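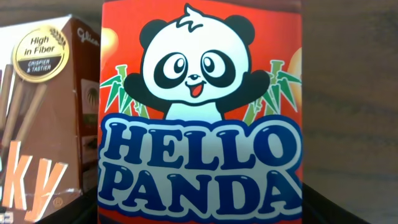
Issue 29

The Snack Box Bench: Grippers and Cameras, in Pictures

The plan for the summer was to compare two grippers and two camera positions on a task simple enough that we couldn't argue about the results. We picked snacks in a box. We argued about the results for most of June.

The panda is the reason wrist cameras got their own section in our notes. Up this close, a wrist view gives you HELLO PANDA in letters you could read from across the street, a Pocky box behind it, and not much else. Lovely for finding a label. For working out where the rest of the table has gone, less so. Amedeo Marchetti wrote "good eye contact" on the score sheet and refused to explain how many points that was worth. 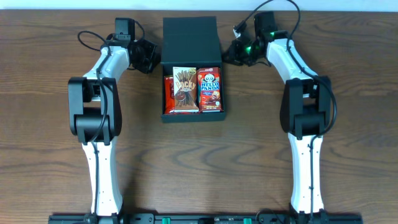 Catríona Noonan

Two arms, one open black box, three snack packages standing side by side. From up high you get both grippers and the box at once, and you lose the fine print. The red package on the left is down to a narrow strip behind its neighbor, so anyone hoping to identify it by its artwork can join the queue behind our software.

The tips are parked on either side of the box without touching it, a pose we call "polite." Our controllers can both do polite. The Tekin gets there with a small wobble and the Jument gets there as if it has a train to catch. Su-bin Ki prefers the Jument. Lilla Katona prefers the Tekin and has asked me to print that in larger type, which this page does not support.

A word on side-by-side packing, for those who wrote in. Boxes that stand shoulder to shoulder leave a finger very little room to get in, and a slim jaw is worth more to you than a strong one. We ran 79 trials before somebody put that in the notes, and the somebody was visiting from Stestholm to fix the projector.
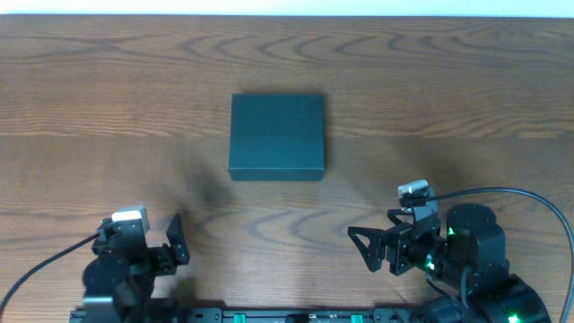 A closed lid is a different kind of problem, and the one I'd give a new gripper first if I wanted to hurt its feelings. There is no artwork to lock onto and no obvious place to grab, only a flat top and an edge. Open jaws on both sides look very confident right up until one of them has to pick a corner. The two-fingered design with the triangular cutouts got my vote for edges, and Zoltán Jakab's vote went to whichever one he didn't have to recalibrate.

Next issue: the same bench with the lights down, as requested by our readers in Ulolstead. Score sheets are available if you ask. Amedeo's are mostly legible.

Page updated 30 August 2025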